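Suvarna Countertop Water Filter - Set-Up Guide
Section 3: First fill and flush

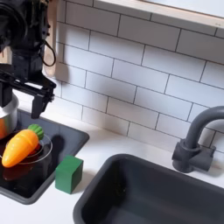
Do this section before you drink anything. Takes 7 minutes if the cartridge is already soaked. If not, go back to section 2.

1. Cold water off at the tap. Unscrew the aerator, keep the little rubber washer.

2. Thread the diverter on by hand. Finger tight, then a quarter turn with the wrench supplied. No more. The threads strip.

3. Push the white hose into the port marked IN. Push till it clicks, then tug. Blue hose goes to OUT, same way.

4. Drop the cartridge in, arrow up. Lid on, twist till the two dots line up.

5. Open the cold tap slowly. Lever to FILTER. Expect spitting and some gray water, it's carbon dust, harmless.

6. Run 2000 ml through and throw it away. Plants are fine with it.

7. Lever back to TAP. Wait a minute. Check both hoses and the lid for drips.

8. Repeat step 6 once. Water should now run clear. Still gray? Run another 500 ml.

CAUTION: Cold water only. Hot water ruins the cartridge and the waranty doesn't cover it.

CAUTION: Don't use on pull-out spray faucets. Pressure is too high on the hose side.

Note: Small drip from the diverter after shutoff is normal for up to a minute. Longer than that, redo step 2 with the washer in. Most calls we get are about the washer.

Note: Cloudy water in the first week = trapped air. Let the glass stand, it clears from the bottom up.

Note: Drodham adapter (part 1875) needed for older faucets with inside threads. Not in the box. Order from the Prirbridge parts desk, ask for Bastian Sperling.

Reset the filter light when done: hold the button til it blinks twice. Go on to section 4, Changing the cartridge.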